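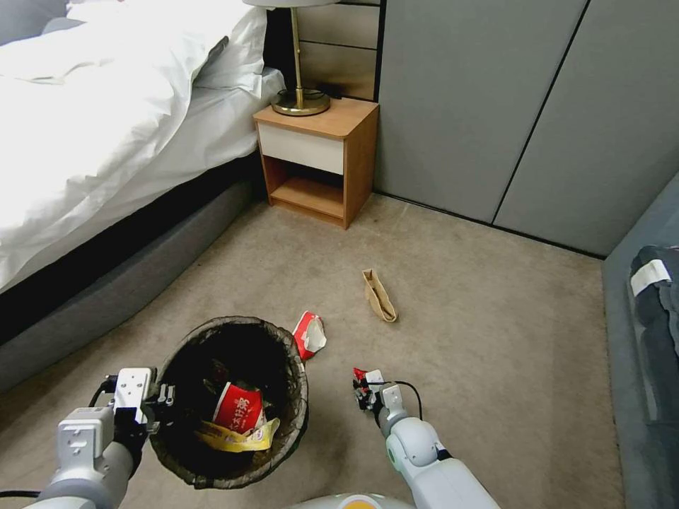
Week 6, housekeeping and room standards. Last week was front desk, this week is upstairs, and it's the half of the module people skimp on in the exam so please don't. Starting point is the room as product. A guest pays for a night, can't take it back, can't store it, and the hotel can't sell last night's empty room tomorrow. So the room has to be right at the time it's handed over. Most of what guests judge is within arm's reach of the pillow: the white duvet, the lamp on the nightstand, whatever is or isn't on that open lower shelf. Open shelves collect dust and forgotten chargers and get missed, drawers get opened and not shut properly. Keep that in mind for the inspection part further down.

Some terms first

Departure room: guest has gone or is going today, full strip, full clean.
Stayover (or stay-on): same guest tonight, lighter service, belongings not moved more than needed.
Vacant clean: ready to sell.
Vacant dirty: guest out, not done yet.
Out of order: can't be sold, comes off the available total.
Out of service: small fault, could be sold at a push. Hotels differ on whether they use this one. Learn the difference anyway, it changes the occupancy sum.
DND: do not disturb. See policy bit below.
Par stock: how many full sets of linen you hold per bed.

Linen and par

The usual teaching answer is three par. One set on the bed, one in the laundry, one on the shelf. Plenty of places run on more, esp. if the laundry is off site and doesn't collect on Sundays. Work it through for our case hotel, the Steletti, 50 rooms, one bed each to keep it simple. Three par of duvet covers is 150. Now add losses. Stains, tears, things that go to the laundry and come back as someone else's.

The Steletti bought 3,000 pieces of linen when it opened, all types together, and wrote off 539 in the first two years. Work out the percentage yourselves and be ready to say whether that's a worry. (Hint: ask what is in the 539 before you answer. Face cloths used to take off make up are a very different problem from duvet covers.)

White linen: nearly everyone uses it. Can be washed hot, can be bleached, all matches when you mix old and new, and shows dirt, so guests trust it. Drawback is the same thing, shows dirt. Coloured runners and cushions look nice in the brochure but when were they last washed? Several groups have dropped them. Fine to argue either side in the essay, just argue it.

Order of work in a departure room

Handbook has the long version, this is the short one.
Knock, announce, wait, knock again.
Curtains, window if it opens, lights all on (finds dead bulbs).
Check for lost property BEFORE stripping. Inside the bedding too.
Strip bed, bag linen, don't put it on the floor.
Rubbish out.
Bathroom chemicals on and left to work.
Make bed.
Dust, high to low, one direction round the room from the door.
Bathroom scrub and dry.
Restock.
Vacuum backwards to the door.
Last look from the doorway, then change the room status.

People ask why bed before dusting. Making a bed throws up lint. You'd be doing the surfaces twice. And the chemical goes on early as it needs contact time, check the label, spraying and wiping straight off does very little.

Time per room

Standard allowance in our exercises is 30 minutes for a departure. Some hotels allow less, and you should be a bit suspicious when you see it. So on a shift of seven and a half paid working hours, that's 15 departures with nothing going wrong. Things go wrong. Late check outs, lift broken, family room with sand in it. Build in slack or your rota is fiction.

Stayovers: use half the departure allowance for the exercise sheet. Opt-out schemes ("no clean today, have a drink voucher") cut the hours but the departure clean then takes longer, there's more to shift after four nights than one. Students always forget to put that back in. Put it back in.

Inspection

Supervisor checks after the attendant, before release. Not every room in every hotel, many do a sample, plus all VIP rooms and all rooms from new starters. Two ways of marking:
pass/fail list, quick, easy to train
weighted score, slower, tells you more
Peng is the software on the machines in B corridor, does both. You need to have logged in once before the practical or it locks you out and I can't fix it on the day. The Joro sheets are the paper ones. Same items, differnt order, don't mix them.

Where the marks get lost, from last year's practicals: tops of door frames, behind the toilet, lampshade seam facing the guest instead of the wall, remote control not wiped, hair in the plug hole. Cables. Inside of the kettle.

DND

Must have a written policy. Typical one: no entry on day one, phone call in the afternoon, manager visit if the sign is still up the next day. Welfare and safety reasons, not nosiness. Privacy vs duty of care comes up most years as a short answer.

Staff side

Back strain, chemicals, lone working. Low bases are hard on the knees and lower back, deep ones hard on the shoulders as you have to reach over. Work in pairs for heavy matresses where the rota allows. Never mix products. Trolley not blocking the fire exit, and not in front of an open door you can't see round.

Pay and agency work we'll do properly in February.

Reading and to do

Handbook ch. 7 and the first half of ch. 8.
Temum case study, the one with the outsourced laundry, questions 1 to 4. Q5 optional.
Linen sum from above, show working.
Rota exercise, hand in by 20/12/2024, in the tray not by email.

Bring flat shoes for the practical. Anyone with a chemical allergy tell me beforehand please, there are gloves in other materials but I need to order them in.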